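Home | Bench notes | Parts | About | Search

Calibrating the small arm, again

2021-12-18

Genalyn Javier sent me the Tevton setup guide last month with a note saying it would "sort the arm out for good." I have my doubts about any guide that says "for good." It has 18 steps, and 13 of them are some version of "tighten this."

Still, I did them. The base plate came off, the horn screws got checked, and the shoulder servo went back on its spline one tooth over from where Folline's video says it belongs. The video is wrong, or my printed parts are. Then I ran the sorting job into the rope basket, the one I always use as a target.
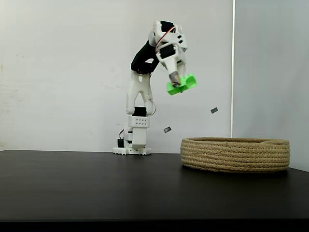
What the guide says about backlash

It says you can tune it out in software. I don't buy that. If a printed joint has slop in it, an offset only moves the slop somewhere else, and you find it again when the arm comes in from the other side. Gyu-bin Jang swears by his offset table, but he approaches every pick from the same direction.

My own routine is duller. I home the arm by hand and write down the raw count at each joint. The elbow read 826 before I touched it and I put that on masking tape so I'd stop forgetting. After that I check the cable at the wrist, where it has to bend the most, and look over the finger pads. Then I put a few toy bricks on the table and let it work.

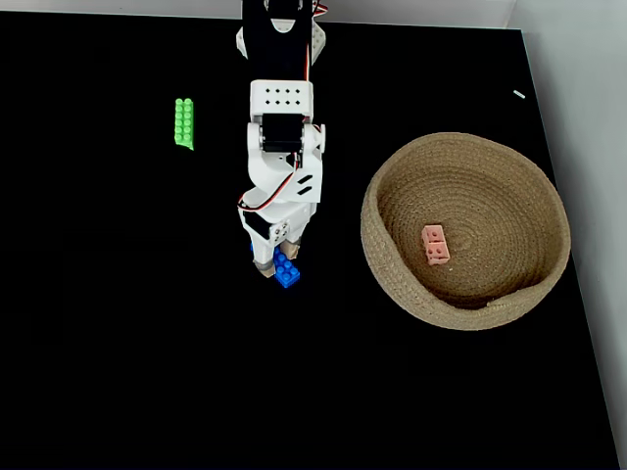 The forum figure for these servos is 2,000 cycles before the gears need a look. I would like to know who counted. Rogelio Dela Peña opens his whenever they start to sound gritty, and that seems as good a rule as any. I have a spare gear set in the drawer and will probably do the elbow in February, if it lasts that long.

Recent posts
Castillo power supply, second opinion
Is the Erar driver board worth it?
Rubber finger pads: glue or tape
Why I stopped updating firmware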